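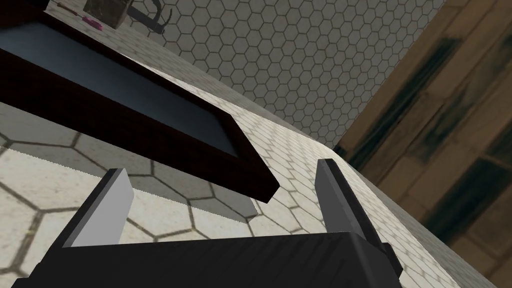

Lesezeit: 4 Minuten

Werkstattbuch, Dezember, kurz nach acht

Papier für die große Wand ist da. Beka hat geliefert, allerdings in zwei Chargen, und die zweite ist einen Hauch gelber. Hậu Kim meint, das sehe nach dem Kleistern kein Mensch mehr. Ich habe beide Bögen ans Nordfenster gehängt und sehe es sehr wohl. Sie hat dann auch hingeschaut und »na ja« gesagt. Also Charge eins für alles, was Himmel und Haut ist, Charge zwei für Fassade und Schatten. Bitte nicht mischen, die Rollen sind an der Stirnseite mit Bleistift markiert.

Zur Wand selbst. Greenberg schreibt in der Mail wieder von einem »tragfähigen mineralischen Untergrund«. Ich war gestern mit Kauko Ahonen dort, und tragfähig ist ein großes Wort. Unten links sandet der Putz, wenn man mit dem Handballen darüberfährt. Oberhalb des Fallrohrs klingt er hohl. Kauko hat mit dem Spachtelgriff geklopft und die Stellen mit Kreide umfahren, das gibt eine hübsche Landkarte, nur leider genau dort, wo laut Entwurf das Gesicht sitzt. Unser Vorschlag, das Motiv nach rechts zu schieben, kam postwendend zurück: Der Künstler habe die Komposition auf die Fensterachse bezogen. Kann sein. In der Skizze, die wir im Sommer bekommen haben, war von einer Fensterachse noch keine Rede.

Klebeversuche

Drei Felder auf der Probeplatte, alle mit Charge eins, damit wir vergleichen können.

Feld A: reiner Stärkekleister, frisch gekocht. Lässt sich herrlich schieben, Blasen gehen mit der Bürste raus. Nach einer Nacht an der Außenwand waren die Kanten oben offen. Nicht dramatisch, aber offen.

Feld B: Kleister mit dem Zusatz von Stuko. Der Vertreter hat uns erzählt, das halte »praktisch jedem Wetter stand«. Die Kanten liegen an, das stimmt. Dafür glänzt die Fläche, wenn das Licht flach kommt, und die schwarzen Partien bekommen einen Schleier. Für ein Bild, das von seinen Schwarztönen lebt, ist mir das zu viel. Außerdem möchte ich einmal sehen, wie man das Zeug nach der Ausstellung wieder herunterbekommt. Im Merkblatt steht dazu ein einziger Satz, und der verweist auf die Hotline.

Feld C: Stärkekleister, Wand vorher grundiert, Kanten zweimal nachgestrichen. Bisher am besten. Ich traue dem Ergebnis trotzdem erst, wenn es einmal richtig durchgefroren und wieder aufgetaut ist. Die Platte bleibt draußen hängen, bitte auch dann nicht hereinholen, wenn sie im Weg ist. Adalberto hatte sie schon unter dem Arm.

Druck

Die Datei kam gestern Abend in der dritten Fassung. Angeblich hat sich nur das Raster geändert. Ich habe die zweite und die dritte übereinandergelegt, und die Schulterlinie ist verschoben, dazu ist der Schatten unter dem Kinn kräftiger. Vielleicht Absicht, vielleicht hat jemand beim Export an einem Regler gezogen. Nachgefragt bei Cường Hầu, der zwischen uns und dem Studio vermittelt. Antwort: »Bitte die aktuelle Version verwenden.« Damit weiß ich, welche aktuell ist, und sonst nichts. Gedruckt wird erst, wenn er mir die Schulter bestätigt. Wir zahlen das Papier, nicht die.

Gesamtfläche nach Zeichnung 900 Bögen, Reserve 20. Ich halte die Reserve für einen Witz. Beim letzten Auftrag hatten wir allein durch Wind am ersten Vormittag mehr Verlust, und da war die Wand halb so hoch. Hưng Nghiêm rechnet das noch einmal durch, mit Überlappung und Verschnitt an den Fenstern. Ich tippe darauf, dass die Überlappung in der Zeichnung gar nicht berücksichtigt ist. Die Maße gehen zu glatt auf.

Nummerierung: wie gehabt Reihe und Spalte, von oben links gelesen, auf der Rückseite. Jemand hat bei den Proben von unten gezählt. Ich will nicht wissen, wer, ich will nur, dass wir es alle gleich machen.

Gerüst

Die Firma will es in einem Zug stellen und zwei Wochen stehen lassen. Kauko hätte es gern abschnittsweise, damit man zwischendurch zurücktreten und das Bild ohne Stangen davor anschauen kann. Ich verstehe ihn gut, bezahlt bekommen wir das nie. Kompromiss, mit dem keiner glücklich ist: Die Netze werden mittags aufgezogen, und wir schauen von der anderen Straßenseite. Bei dem Winterlicht bleibt dafür ohnehin nur ein schmales Fenster.

Zum Termin: Im Pressetext von Vivby steht, die Arbeit werde »in wenigen Tagen« entstehen und dann »den Stadtraum neu verhandeln«. Über das Verhandeln will ich mich nicht auslassen. Die wenigen Tage sind schlicht falsch. Mit der Grundierung, zwei Trockenphasen und dem, was am Fallrohr noch herunterkommt, sind wir bei gutem Wetter froh, wenn vor der Eröffnung das Gerüst weg ist. Ich habe Cường gebeten, den Satz streichen zu lassen. Er fand ihn »atmosphärisch«.

Nachtrag, halb fünf

Hưng hat gerechnet. Überlappung fehlt tatsächlich. Er schickt die Tabelle heute noch an alle, bis dahin bitte keine Bögen bei Beka nachbestellen, auch nicht vorsorglich. Falls nachbestellt wird, dann mit einem Muster von Charge eins im Paket und der Bitte um schriftliche Zusage für den Ton. Am Telefon haben sie uns auch beim letzten Mal alles zugesagt.

Adalberto Barros hat mit der Restauratorin telefoniert, die den Putz im Frühjahr gesehen hat. Sie hielt die Fläche über dem Rohr schon damals für verloren und hat das auch so in ihren Bericht geschrieben. Der Bericht liegt bei Greenberg. Dass er uns nicht weitergereicht wurde, kann ein Versehen sein. Habe ihn angefordert, mit Kopie an Cường.

Feld B noch einmal angeschaut, diesmal mit der Handlampe von der Seite. Der Schleier ist stärker geworden. Hậu sieht ihn jetzt auch.

Offen: Schulterlinie, Bericht Greenberg, Farbton Nachbestellung, Netze mit der Gerüstfirma klären (Kauko). Die breiten Bürsten waren nicht ausgewaschen, zwei sind hin.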